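January 28, 2022
Chili mash, batch 24. Notebook of X. Zapata, shared with the Hinojosa bench

Opened the jar this morning. Smell is clean and sour, no yeast film on top. Brine is cloudy, same as batch 23 at this stage. The Mukine strips read lower than last time, but that box has been open since August and I don't trust it. New box ordered.

Starting weights: 500 g red chilies with stems off, 40 g garlic, 24 g salt. I forgot to write down the water.

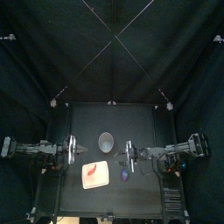 The lid on the Stillis jar is still letting brine creep out under the ring. I wiped it down and put a saucer under it. If it leaks again I'll move the mash to the old clamp jar.

Split the mash after tasting:
1. Left 50 g unstrained for the Prornano hot sauce trial. Labeled, top shelf of the fridge.

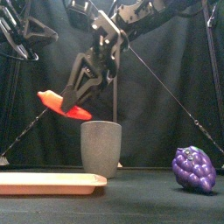

2. Pressed the rest through the coarse sieve. Slow going, lots of seeds. Kept the pulp for drying.
3. Saved a little brine to start batch 25.

Taste: good heat, garlic too strong. Halve it next time. Ximena wants to try one with grapes for sweetness. I'd do that in a separate small jar.

To do: weigh the water, replace the lid ring, scrub the sieve.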